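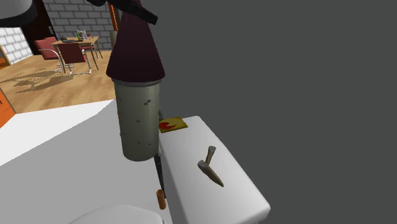 Debashish Roy wrote that a grip in the simulator proves nothing about the arm on my bench, and that I should stop closing this ticket every time a render looks good.

Fair enough. Reopened.

Ticket 911
Status: open (was: solved, twice)
Opened: May 14, 2024
Project: Garkley, garage arm build
Part: two-finger gripper, kitchen world

Problem
Grip check reports success before the lift starts. On the bench, the same command drops things. In the sim it passes, and I don't believe the sim.

Setup
Home-built arm, gripper driven through a Veter board. The kitchen world is the one from the Purar download: white counters, knife, dining table at the back. I changed the friction on the tall bottle-shaped piece with the maroon cap and left the rest alone. The cap is a bad thing to grab, narrow at the tip and wider below, so I would expect some slip there. The log shows zero slip. Zero is a suspicious number.

Tried so far

1. Updated the gripper driver to the latest build. The release notes say "improved grasp reliability." No change that I can find.

2. Set friction to almost nothing. Grip check still says success. At this point I stopped trusting the check at all.

3. Read the code for the check. It compares finger position with the commanded width and calls it a grip if the fingers stop early. It never asks what stopped them. A finger jammed on its own linkage would pass.

4. Added a contact printout. It gave me 3,645 lines for one run, most of them the same pair of parts repeated. Filtered by finger. Left finger reports contact with the object on most steps, right finger hardly ever.

5. Turned off the camera views in case they were slowing the physics step. Somebody on the Jayasinghe board swears by this. Did nothing. Turned them back on.

6. Moved in for a close view of the fingers to compare with the printout.
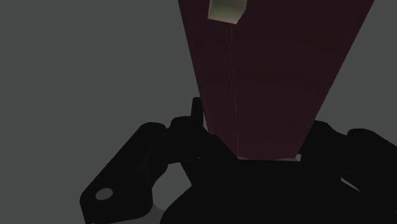 Attachment 2: gripper close up, maroon object at the fingers.

I can't settle it from the render. The right side wraps the base of the object and the small tab on the left stands next to its edge, but a render doesn't show force, and being close isn't contact. The printout is the only thing I'd argue from.

7. Replaced the check with one that wants contact on both fingers for 13 steps in a row. Same world, same start. It now reports failure, and that at least matches the bench.

Still open
- Whether the right finger's collision shape is in the wrong place or just too small. I drew it by hand last November and have no notes.
- Why the driver calls an early stop a grip in the first place. Asked on the Veter forum, was told to update the driver. See item 1.
- Bench test with the new check. Not run yet.

Leaving this open until the bench arm has done it with a real bottle. Debashish, please don't merge the old check back in.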